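Rapport d'avancement - Atelier linge du foyer Gakinmont
Période : octobre à janvier
Rédaction : Rocío Lucero, pour Wenceslao Leiva

14 partages · 0 commentaire

1. Activité

L'atelier a repris en octobre dans la salle du rez-de-chaussée. Il porte sur les gestes courants de l'entretien du linge : trier, étendre, apparier, plier. Sur la période, 147 passages ont été enregistrés. Le tri par couleur est acquis pour la plupart des participants. L'appariement des chaussettes reste lent et nous lui consacrons désormais la première demi-heure.

2. Dépenses

La subvention accordée s'élève à 3826 euros. À la fin de janvier, 532 euros ont été engagés, surtout pour les bacs de tri et le petit matériel de séchage. Les achats faits chez Brodeto ont été réglés par carte Visa - les reçus sont joints en annexe.

3. Poste de séchage

Le petit linge est suspendu à un cintre à pinces, accroché à une barre en bois au-dessus de la table. Le crochet tient à la barre par du ruban adhésif transparent. Une fixation vissée est prévue au printemps.
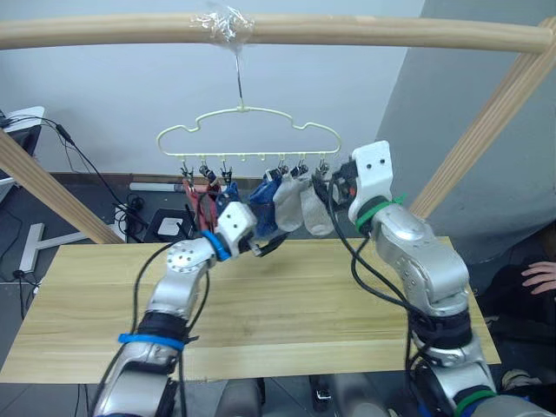
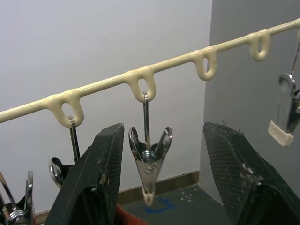 4. Suite prévue

- Remplacer le ruban par la fixation vissée.
- Demander un devis à Lambrakis pour un second poste.
- Ouvrir le créneau de 14 h aux nouveaux inscrits.
- Remettre le bilan financier complet avec le prochain rapport, en juin.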